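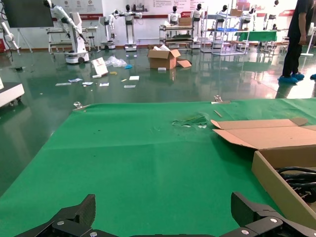

Clearing packing waste from a work table, Lulmont, with the open gripper at the near edge.

Readers of this blog have asked whether machines can yet be trusted with ordinary chores. My answer in January 2022 remains a cautious one. Unpacking a carton is simple work for a person. For a two-finger gripper, the carton is the easy part, and the clear wrapping left on the cloth is the hard one. Thin plastic takes the color of whatever lies under it, and it changes shape when touched.

In my own records from Mikemport, kept over 3 weeks, rigid parts were picked up reliably. Of 112 attempts at film and loose bags, 71 succeeded. A shop floor cannot be run on that figure — nor can a kitchen.

Flat cards on a glossy floor present a similar difficulty. I intend to return to that subject in March, after the Montoya trials.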